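## Session 2: Looking after the small arm cell

Welcome back! Last time we powered the cell up and drove it by hand. Today is housekeeping, and I'll try to convince you it's the best part of the course. You get to know a machine properly when you start checking its bolts and following its cables with a finger.

Work in pairs, with the arm disabled and parked for steps 1 to 4. One partner does the checking, the other fills in the Bostcombe log sheet, then swap.

1. Wipe down the links and joint covers with a dry cloth.
2. Try each bracket screw at the gripper with the hand driver. Snug is enough (we've stripped up to 13 of these over the years, and every one was somebody being keen).
3. Follow every cable from the tool end back to the base. Feel for nicks, flat spots and stiff sections.
4. Check the slack. A loop near a joint has to open and close freely through the whole range of travel.
5. Clear the area, enable the arm and run it at 30 per cent speed, one joint at a time, with your partner's hand on the stop.

Once the joints pass, we move on to the reach check over the practice table. Bring the gripper down into the basket, hold above the carrot, and look back along the whole arm before you close the fingers. It's a lovely moment to stop and look, as the cables are sitting exactly where they'll sit during a real pick.

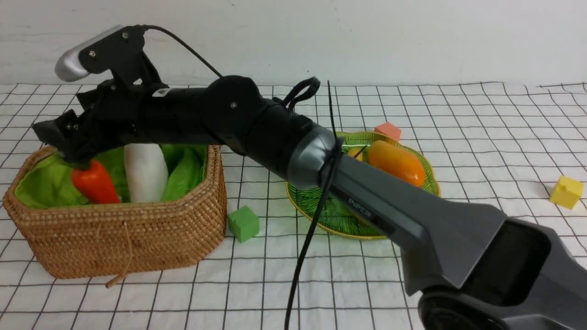 **How much slack should a cable have at a joint?**

Enough that it never pulls tight at either end of the joint's travel, and little enough that it can't snag on the tool or the goods. Move the joint slowly to both limits and watch the cable the whole way. If it goes straight at any point, add slack and start again.

Loïc Vidal will be around to show you his way of dressing a cable, and it's a beauty: anchor at the tool end first, work backwards, and leave the ties loose until the full travel check is done. Trim the tails flush or you'll scratch your knuckles for the rest of term.

### Before you leave

- Park the arm, disable it, then switch off at the wall.
- Write any worn cable on the sheet with its joint number. Dennis Crabtree orders spares in February, so please be specific.
- Drivers go back in the Surdu drawer in room 152.

Next session: gripper alignment. Bring your log sheets!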